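The kitchen that never gets dirty

31 July 2020
3 comments | 700 shares

The first thing you notice at Praltby's open day is how little there is to touch. I had expected grease and maybe a burnt smell. What we got was a row of chairs, a big screen and a tray of biscuits, and a kitchen that exists only inside a computer.

Praltby is training a robot arm to do household chores. For now it practises in simulation, on software from a firm called Zuvari, and the pitch is that practice there costs next to nothing. The arm had made 2000 attempts at the microwave since January, we were told. Of those, 1238 counted as a success. I asked what a success was and got a long answer about handles.

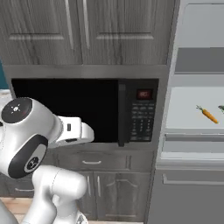 I don't doubt the work is hard. Getting a machine to find a door handle and pull it the right way is the sort of job any four-year-old has sorted out, and it has eaten whole careers. But my own kitchen has a drawer that sticks and a microwave that slides backwards if you push too hard. I asked whether the simulated one ever did that. It could, apparently — that would be "a later setting".

A visitor from Flemholm, a care home operator, wanted to know when she could have one. The reply drifted off to Gündoğdu, the partner meant to build the real test kitchen, which has so far picked a colour for the benches.

By then the biscuits were gone. On the screen they had started the microwave task again from the top, and most of the chairs had turned toward the coffee.

Comments (3) | Share this story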